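4. Demonstration Collection for Tabletop Tidying

4.1 Task selection

The question we set out to answer is narrow. Given a two-handed policy trained only on demonstrations from hand-held grippers, which household chores can be completed without help, and at what point in the chore do the remaining ones fail? We limited the study to work done at a single table. Chores that require walking, opening doors, or handling water were left out, since failures in those cases are hard to assign to the hands alone.

The task list was drawn up by Geum-ok Ryu and Recep Ertürk after a review of earlier tidying benchmarks. Most of these use rigid objects with a convex outline, such as blocks, cups, and boxes. A pick on such an object is nearly solved under good lighting, and success on it says little about a living room. We therefore chose items that differ in how they must be held. A ring can be taken by its rim or through its opening. A vase with flowers has a firm body and a top that must not be touched. A table lamp is tall, and a push near the shade is enough to tip it. Each item was used both as a target and as an obstacle for the others.

4.2 Hand-held interface

Demonstrators work with one gripper in each hand. Each gripper carries a cube with square fiducial markers on its faces, and the pose of the gripper is recovered from whichever faces are in view. With two or more faces visible the pose is solved jointly. With one face visible we keep the solution closest to the previous frame and flag the interval. Flagged intervals longer than 14 frames are dropped from training but kept for the error analysis in Section 5.

A head view is recorded along with the marker poses (Figure 3). It covers the table and the area near it, and it was not masked or cropped before training. Khadija El Sherbiny ran an early comparison with a cropped input. The cropped policy learned faster but lost track of the table edge whenever the head moved, and we did not pursue it.
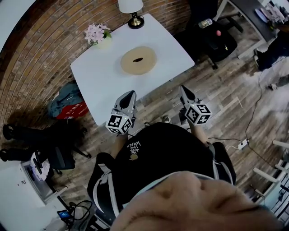

Page last modified: February, 14:02 (revision 2)

Figure 3. Head view during bimanual collection. Both grippers are aimed at the near edge of the table; the ring-shaped object, the vase, and the lamp are on the tabletop.

Rooms were used as we found them. Chairs, cables, and personal items were left where they were, and other people were free to pass through. This raises the variance of the visual input and lowers the reported scores by a small margin compared with a cleared studio. We consider the lower scores the more useful ones.

4.3 Protocol

An episode begins with both grippers held near the front edge of the table and ends when they return to it. The demonstrator is given a written goal, for example "move the ring to the left of the vase", and no instruction on which hand to use. Demonstrators could discard an episode right after finishing it but could not edit it. In total 681 episodes were kept. Of these, 278 involve contact by both hands at the same time, and the rest are single-hand episodes in which the second gripper stays idle or steadies a nearby object.

Hand choice was less consistent than expected. For targets near the center of the table, the same person would switch hands between episodes with no clear cause. Bit-na Geum proposed relabeling such episodes by mirroring them, but mirrored images place the lamp and the vase on the wrong sides and the policy picked up on this. The mirrored data was removed.

4.4 What transfers and what does not

The policy was run on the Didilix two-arm platform with fingers matching those of the hand-held units. Moving the ring across a clear part of the table is within reach of the current system. The policy prefers a rim grasp, as the demonstrators did, and recovers from a first miss in most cases by opening, backing off, and trying again from a steeper angle.

Moving the vase is a different matter. The grasp itself is usually sound. Errors arise during placement, where the arm lowers too far and the base of the vase meets the table before the policy expects it. Demonstrators feel this contact through the handle and slow down. The recorded data holds only poses and images, so the cue they rely on is absent from it. Kyu-ri Byun has added a force channel to a later version of the handle, and those results will be reported separately.

The lamp was not moved successfully in any trial that required both lifting and turning. Sliding it a short distance with two hands was possible, with frequent stops. We would not describe this as clearing a table in the sense a household user would mean. A person asked to wipe under a lamp lifts it with one hand and wipes with the other, and the present policy has no means of dividing the work in that way.

Run time is a further limit. The robot pauses before each contact, and these pauses account for most of the gap between robot and demonstrator. Shorter action chunks reduced the pauses but made the two arms drift apart during shared lifts, so the longer setting was kept for all trials in Section 5.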